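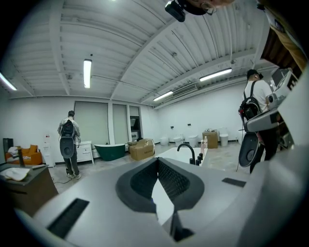

Nothing in the rulebook says how long a person may wear the backpack, one Flistex operator complained, and the rulebook runs to 272 clauses.

I went looking, and the operator is right. The Atiria code of practice for hand-held gripper work, revised in April, is strict on file naming and cable color. On the people doing the gripping it offers a paragraph about "suitable breaks." Suitable to whom, it leaves open.

Search this site Enter keyword Go

Firms like the code. Flistex says it has logged 2,380 sessions under it, most of them in mock bathrooms, among sinks and tubs, and calls every one compliant. I asked what a session would have to do to fail. The answer came back a week later and was a link to the code.

Brurnolar, which sells the audits, charges 3,000 dollars a site. Its checklist has 80 boxes. One asks whether trailing cables have been "considered." I have considered plenty of cables in my time and still tripped over them.

The Ó Flaithearta workshop went its own way and wrote two pages: tape the cables down, packs off every half hour, stop if your wrist hurts. It has no certificate to hang up, and two buyers have turned it away for that.

Atiria plans another revision. The draft adds a chapter on logos — the paragraph on breaks is unchanged.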